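Himix Lever Handle on Backplate, Brushed Finish
Levemura Door Hardware > Interior Doors > Lever Handles

Sold as a pair, one for each side of the door
Keyed version, in stock
Ships from our own warehouse

The Himix is a plain lever handle for interior doors in homes and small offices. The lever sits on a narrow rectangular backplate, and the grip curves at the end so that a sleeve or bag strap is less likely to catch on it. The metal is brushed, with no pattern and no lettering on the face. It goes well with painted doors in gray, green, white and cream, and we sell a lot of them for use with brown wood floors.

We stock the keyed version for bedrooms, studies and storage rooms that need to be locked. There is also a blank version with no keyhole, for hallways and living rooms. The two look the same otherwise and can be mixed through a house. If you want a bathroom version with a thumb turn, please ask before ordering, as it is made in smaller batches.

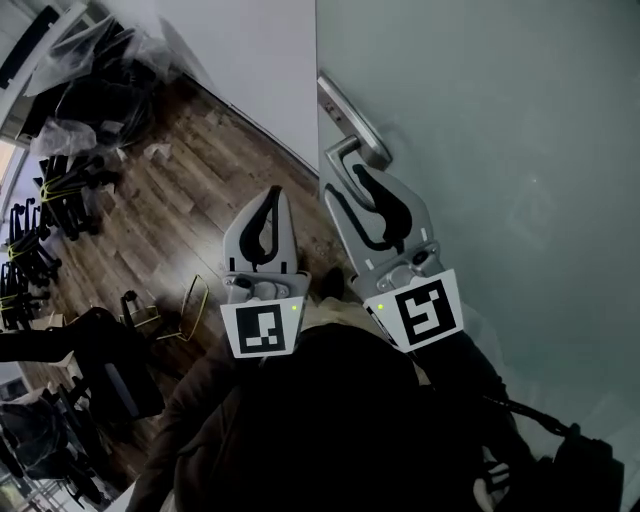

Himix lever in brushed finish on a gray-green door, keyed backplate.

What is in the box
Pair of levers on backplates
Square spindle
Through bolts and short wood screws
Hex key for the set screw
Paper drilling template

The lock case, strike plate and key are not included. The handle works with most interior mortise locks that have the keyhole on the same plate as the handle, including the Warkovex 2 and Warkovex 3. Measure the distance from the center of the spindle hole to the center of the keyhole on your old lock and compare it with the template. You can print the template from the downloads tab before you buy. Print it at full size and check the ruler along the edge, because some printers shrink the page.

Replacing an old handle
Most people replacing a handle of the same type won't need to drill. Open the door and wedge it so it can't swing. Loosen the set screw on the old lever, pull both sides off and slide out the spindle. Leave the lock case in the door.

Wipe the area where the old plate sat. Paint often builds up along the edge of a plate and can hold the new one away from the door. Scrape it flat with a putty knife and touch up the paint if you need to. The Himix plate is narrow, so an old wide plate may leave a mark that shows on both sides.

Push the new spindle through the lock, fit both plates and put the through bolts in loosely. Work the lever a few times and turn the key. If both move freely, tighten the bolts a little at a time, going back and forth between top and bottom. Overtightening is the usual cause of a lever that doesn't come back up. Tighten the set screw last.

A second person is useful for holding the far plate while you start the bolts. If you are working alone, a strip of painter's tape will hold it.
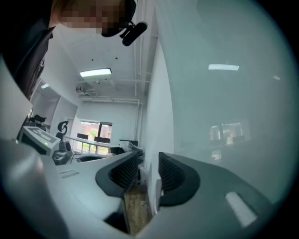
Fitting on a new door
Janssen doors ordered through us can be supplied already drilled for the Himix. Choose "Himix prep" on the door page and tell us which way the door opens. For any other new door, fit the lock case first, then tape the template to the door and mark the holes from both sides. Drill halfway from each side so the face doesn't splinter.

The levers can be switched from left to right. Remove the clip behind the plate, turn the lever over and put the clip back. The keyhole stays where it is.

Care
Use a soft cloth with warm water and a drop of dish soap, then dry it. Wipe along the brush lines. Steel wool, scouring powder and bleach will damage the finish. If the lever starts to droop, check the set screw and then the spring in the lock case before you order a new handle.

Orders and returns
Unused handles can be returned within 30 days in the original box with all the screws. Handles that have been fitted can't be returned unless there is a fault. Orders of 17 pairs or more get the trade price, and you can mix keyed and blank versions to reach that number.

For trade orders, spare spindles or doors thicker than the standard size, write to Britta Kramer at the order desk. Include the door thickness and the name of the lock, if there is one stamped on the edge plate.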